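Subject: Re: [members-l] Revised interlibrary loan terms and the Skarnitz depot

To all member libraries:

The Wernia Library Consortium office has received several replies to its October notice on interlibrary loan. The question below was sent to the list by the Katsaros branch and raises points that other members have also put to us by telephone. We are answering it on the list so that all branches work from the same text.

On Thursday, the Katsaros branch wrote:

> Thank you for the notice on the new loan terms. We have read it with our
> circulation staff and would be grateful for clarification on three matters.
>
> First, the notice gives a loan period of 17 days for books, but does not
> say whether this begins on the day the item leaves the lending library or
> the day it is received. Our deliveries from Skarnitz sometimes take most
> of a week, and a reader can lose a good part of the loan that way.
>
> Second, we currently hold a number of open requests placed under the old
> terms. Will these be converted, or do they run out under the rules that
> applied when they were placed?
>
> Third, the notice refers to "unbound and fragile material" without saying
> who decides that an item belongs in that class. We have local newspapers
> in paper wrappers that we have always lent, and would like to go on doing so.
>
> Circulation Desk, Katsaros

The office replies as follows.

Loan period. The period of 17 days begins on the day the borrowing library records the item as received. It does not include time in transit in either direction. Branches are therefore asked to record arrivals on the same working day. One renewal of 12 days may be granted if no other member has requested the item. Renewals are entered by the borrowing library and do not need to be confirmed by the lender, except for items marked "no renewal" on the lending slip.

Open requests. Requests placed before the revised terms took effect will be completed under the previous terms, including the previous renewal rules. At the time of writing there are 159 such requests across the membership. The office will not convert them, and branches should not cancel and re-enter them, as this places the reader at the end of the queue. Any old request that has not been filled by the end of the quarter will be closed by the office, and the requesting branch will receive a list.

Fragile material. The lending library decides. A branch may lend its own wrapped newspapers, pamphlets or loose maps if it considers them fit to travel, and the borrowing library must then use them on the premises only. The office keeps no central list of fragile titles and does not plan to create one. Where the lender would prefer not to send the original, it may offer copies instead, up to 100 pages per request without charge. Beyond that number the lender may apply its own copying rates, which must be stated to the borrower before the work is done.

Two further points were raised by telephone.

Several members asked whether the paper lending slip is still required. It is. The Litisent catalog records the loan, but the slip travels with the item and is the only notice that a reader or a desk assistant at the other end is certain to see. Slips should be placed inside the front cover and should not be taped or clipped to the pages.

One member asked about returns through the Skarnitz depot on days when the home branch is closed. The depot will hold such items until the next delivery run. They are to be treated as returned on the day they reach the depot, and no overdue notice should be sent to the reader.

Branches that have already printed the October notice for public display are asked to replace it with the corrected version, which gives the start of the loan period in its second paragraph. The text of the corrected version is otherwise the same.

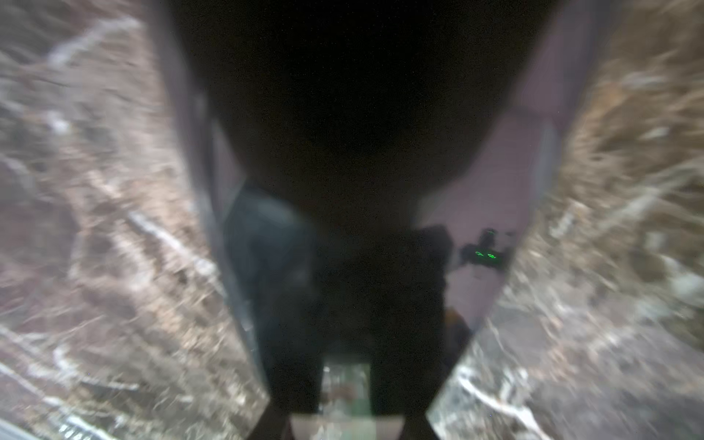
Filed under: Circulation and Loans

Replies to this message go to the full list. Questions that concern a single reader's account should be sent to the office directly and must not include the reader's name or card number in the subject line. Branches that wish to propose changes to the renewal rules may do so in writing before the next members' meeting. Proposals received after the agenda has been sent out will be held for the meeting that follows.

Interlibrary Loan Office
Wernia Library Consortium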